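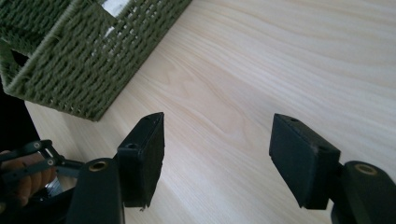 4.2 Reading the tabletop

Of all the surfaces we looked at in this study, the plain wooden tabletop turned out to be the richest, and it is the one we would most like other groups to take up. People who set a table, fold napkins on it or drop their keys into a basket at its corner rarely say they look at the wood. Yet when we asked them to tell us where something had been, they used the grain again and again: "next to the swirl," "where the lines bend," "up by the pale end." We had planned to treat the table as a neutral background for the baskets and small household goods. After the first round of interviews in January we gave it a section of its own!

We sort what can be seen on a light wooden surface into straight grain, arched grain and knots. Straight grain is the quiet part, made up of long lines that stay close together and give the eye a direction but no place to stop. Arched grain, which woodworkers call cathedral grain, appears where a board has been cut so that the growth rings meet the face at a shallow angle. The lines then close into nested loops, and a loop has a tip, sides and an inside, all of which can be pointed to and named. Knots and the swirls near them are the strongest marks of the three, although they also vary the most in how people describe them.

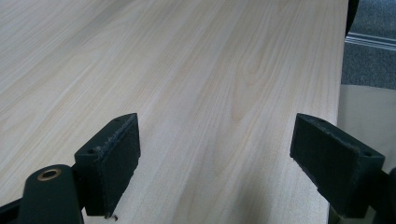
Figure 9. Pale wood with fine lengthwise grain and a cathedral figure near the center. The nested loops are slightly warmer in tone than the wood beside them.

The figure in the middle of the board in Figure 9 is a lovely case. The contrast is low, and a reader who glances at it may see only a blond surface with some streaks in it. Look for a few seconds longer and the loops come forward, tightest at the lower point and widening as they go up the board. Lina Srour, who did most of the coding for this section, marked loops of this kind as "soft landmarks": easy to return to once found, but slow to find the first time. Straight lines on either side help here, as they lead the eye along the length of the wood toward the place where the pattern changes.

Participants in the placing task were given 5 minutes alone with the table and then asked to put a small object back where they had first seen it. We used the Vutska set for this, a box of plain household items with no markings on them. The instructions said nothing about wood. In the 200 placements we coded, answers that named a loop or a swirl were usually short and sure, while answers that relied on straight grain tended to bring in an edge of the table or a neighboring object as well. A basket served very well in that second role. It has a bulk that wood grain lacks, and several participants measured from its corner with a spread hand before checking themselves against the lines on the table.

Light changes all of this, and we found it a real pleasure to follow how. A sheen on smooth wood can wash out the grain in one part of the surface while leaving it crisp in another. A person who shifts in their chair gets a different map. Our coders therefore noted brightness separately from grain type, using the Dabbas sheet (Appendix B), and gave a low clarity score to any region where the lines faded, even if the same wood read clearly from another seat. The finish was not scored by itself. We tried that in the pilot and two coders could not agree on where "matte" ended, so the column was dropped.

The full Velline collection of surface notes now holds 2908 entries, covering kitchen tables, shelves and desks. Pale wood is over-represented, and we have very little on painted or oiled surfaces. We also have no good word yet for the plain stretches between figures, which participants called "nothing," "the middle" and, once, "the beach." These stretches deserve more attention than we gave them, especially on long tables, where they take up most of the room. Section 4.3 turns to the baskets and to what their open weave does for people trying to remember what is inside.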